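Two arms, one tray, and a lot of snack bags

June 2022

So I'm four months into the arm project and I finally have something to write about besides stripped screws. The last post (March, sorry!) ended with the left arm drooping like a tired houseplant whenever I cut the power, and a few of you wrote in with ideas. Thank you! The droop is fixed, or at least it's fixed in the sense that it now droops slowly.

For anyone new, I'm building a pair of small robot arms at the shared workshop on my street, mostly evenings, mostly with parts from the printer in the corner that everybody fights over. The plan is for them to tidy things. That was the whole plan at the start, one word on a sticky note. It has gotten more specific since then.

The frame is aluminum extrusion, the joints are off-the-shelf servos, and the controller is a board from Dratden that I bought secondhand from Roos Postma, who builds camera sliders two benches over and had moved on to something fancier. Roos threw in the power supply and a bag of connectors, two of which even fit. I've had the board running since early spring and it has been solid, apart from one evening when I plugged the right arm into the left arm's port and watched them mirror each other in a very unsettling way.

Let me talk about the droop first. The shoulder joint carries everything: the upper arm, the elbow, the wrist, the gripper, the camera, the cable bundle. My first counterspring was way too weak. The second one was way too strong, and the arm shot up and rapped the shelf above the bench. Roos laughed for a good while. The third spring came from Cemik, who will sell you a single spring if you ask nicely, and I paired it with a little friction brake made from a felt pad and a thumbscrew. Tighten the screw, slower droop. It's crude and I love it.

Then the cables. I'd been running the camera cable on the outside of the forearm with zip ties, and every time the wrist rolled past a certain point it would tug the plug and the picture would vanish. I tried a bigger loop. The bigger loop caught on things. I tried spiral wrap, which looked great and made the whole bundle so stiff that the wrist motor started complaining. What finally worked was routing it through the hollow of the elbow and leaving a flat, loose S behind the wrist, held by one strip of hook-and-loop tape. I'd love to say I planned that, but I got there by running out of zip ties.

The camera sits right at the wrist, looking past the fingers. I went back and forth on this a lot. With a camera up on a pole you see the whole work area, and it's much easier to think about, but the arm blocks the view at exactly the moment you care about. At the wrist, the fingers are always in the shot and always in the same place, so you get a very honest look at how the tips line up with whatever they're going for. The price is that the background swings all over the place.

Now the fun part, the actual tidying. I started with wooden blocks like everyone does. Blocks are wonderful. Blocks sit there. You close the fingers, the block comes along, you feel like a genius. I did blocks for two weeks and then Roos asked when I was going to try something a person would really have lying around the house, and that was the end of my block era.

Snack packets are horrible! They're slippery, they crinkle, they change shape when you touch them, and the shine throws the camera off. Squeeze one in the middle and the ends puff up. Squeeze one at the end and it swings like a hammock. So of course that's what I've been working on ever since.

The tray helps a lot. I wanted something dark so that the bright packets would stand out against it, with corners that wouldn't snag a fingertip, and navy plastic does the job nicely. The black packets are another matter. Against the dark tray they nearly melt away, and what gives them up is the white barcode label, so for now I'm leaning on that much more than I'd like. 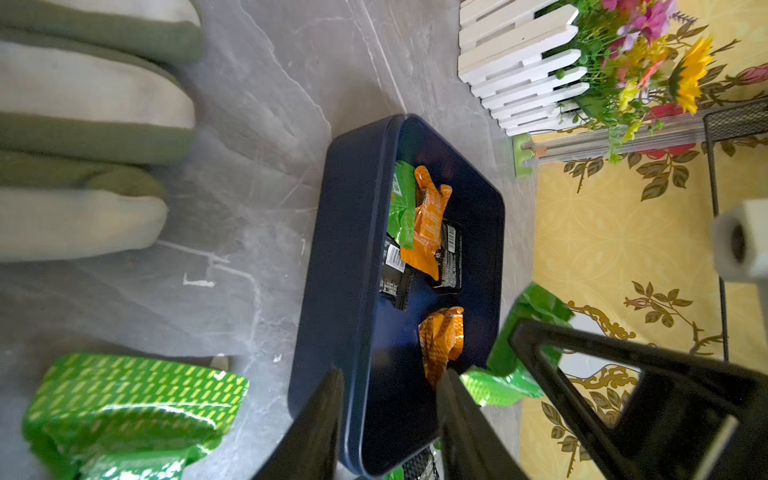 How do you keep the gripper from crushing the packets?
By limiting the current to the finger motor and stopping the close as soon as the current starts to climb, then adding just a touch more squeeze for the lift.

That one comes up every time I talk to anybody about this, so I'll go into it a little more. My first version closed the fingers to a fixed width. It was fine for blocks, all the same size, and hopeless for anything puffy. A full bag got flattened and a skinny one slipped right through. The second version closed until the motor stalled, which worked and also turned a bag of corn chips into a bag of corn dust. (Eaten with a spoon. Not bad.)

The version I have now watches the motor current while closing. The Dratden board reports it in milliamps, and on my fingers the free-moving current is pretty steady. When it passes 158 I call it contact. From there I let it creep up to 345 for the lift, and that's the ceiling, full stop. Those numbers are for my motors, my gears, and my slightly wonky printing, so please don't copy them into your build and then write me an angry email. Log your own current with the fingers closing on air, then again closing on something soft, and pick a number in the gap.

The fingers themselves have been through so many versions. Both are black now because black was the spool that was loaded, and they taper toward the tips so they can get down between things that are lying against each other. A fat finger is stronger but it shoves the neighbors around. A thin finger sneaks in nicely and then flexes. I ended up tall and wedge-shaped, thick at the root, and the flex is mostly gone. The tips used to be bare plastic, and I've been trying different grippy stuff on the inside faces. Bicycle inner tube was too thick. Kitchen shelf liner peeled off. The Van Loon tape, the rubbery kind meant for tool handles, is the best so far, although the edges lift if you don't clean the plastic with alcohol first. Ask me how I know.

I had a bad stretch with overlap, too. A single packet lying alone is easy now, or easy enough. Put one half on top of another and the arm used to treat them as one big weird packet and aim for the middle, which is precisely the seam where they slide apart. My fix is kind of dumb: I look for the highest edge and go there first, gently, and if the current says there's nothing between the fingers I back off and try again from a different angle. It takes up to 12 tries on a bad heap. Nobody would pay for that. But the heap does get smaller, and I can drink my coffee while it happens.

Speed, since a couple of you asked: slow. Very slow. I've got the shoulder capped well below what it can do because I like my shins and so does everyone else at the workshop. Once the brake is reprinted in something tougher I'll let it go a bit faster. The right arm is basically a spare at the moment; its gripper is done but the wrist still has slop in it, and I keep stealing its screws for the left one, which isn't helping.

The software side is a mess and I'm only a little ashamed. Everything lives in a project folder called Cillirari, named after a misspelling on a parts bag that made us both laugh, and it's a big heap of Python with notes to myself in capital letters. The main script hit 2105 lines last week. I know, I know. Splitting it up is on the list, right under "sleep." If you want to see it, I'll share it once I've taken out the swearing.

One thing I'd do differently is record everything from day one. For the longest time I'd watch the arm miss, mutter, tweak a number, and run it again, and by the end of the evening I couldn't have told you which change had made it better. Now every attempt saves the wrist video and the motor current together, with the same time stamps. When it fumbles I can scrub back and see the bump in the current right as the fingertip rides up over a crease. I found a loose gear that way. I also found out I hum while I work, thanks to the microphone I forgot to turn off.

Next up is the release. Letting go sounds like nothing, but thin plastic clings to the grippy tape, and the arm will open its fingers and carry the packet right back up again, stuck to one side. Roos thinks a little wiggle at the end would shake it loose. I think a narrower strip of tape would do it. We've got a bag of licorice riding on the answer, and I'm printing new fingers tonight if I can get to the printer before the miniature-painting people do.

If you've solved the clingy packet thing on your own build, please leave a comment, with part numbers if you have them. And if anyone has a source for short M3 screws with the low heads, I'm down to whatever is holding the right arm together.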